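Incidencia: cortes de tensión en la línea de enchufes de la cocina
Estado: resuelta
Abierta por: Reinhold Fuchs
Ubicación: edificio Lallow, planta 2
Fecha: abril de 2026

Síntoma
El diferencial de la línea C8 dispara al poner en marcha el horno de sobremesa Radalier. El resto de la planta mantiene suministro. El rearme es inmediato si el horno está desenchufado.

Comprobaciones
Con el horno conectado y el selector a cero, no hay disparo. Al activar la resistencia inferior, dispara en menos de un minuto. Con la superior sola, no dispara. Se probó en otra toma de la misma línea, con idéntico resultado. Potencia nominal según placa: 3000 W, dentro del límite del circuito. Se descarta sobrecarga.
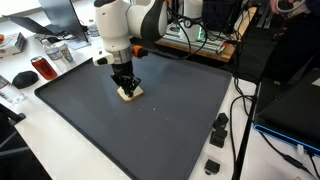
Adjunto 1. Bandeja gris oscuro con una rebanada de pan blanco.

Medida de aislamiento entre la resistencia inferior y la carcasa: valor muy por debajo del mínimo. La resistencia superior da lectura correcta. Al desmontar la tapa trasera se observa óxido en el borne izquierdo y restos de grasa en el pasamuros.

Actuación
Sustituida la resistencia inferior por recambio Matić. Limpieza de bornes y cambio del pasamuros. Repetida la medida: correcta. Horno en marcha 2 horas al máximo, sin disparos.

Pendiente
Jedov debe enviar la etiqueta de revisión eléctrica. Se cierra la incidencia sin esperar a recibirla.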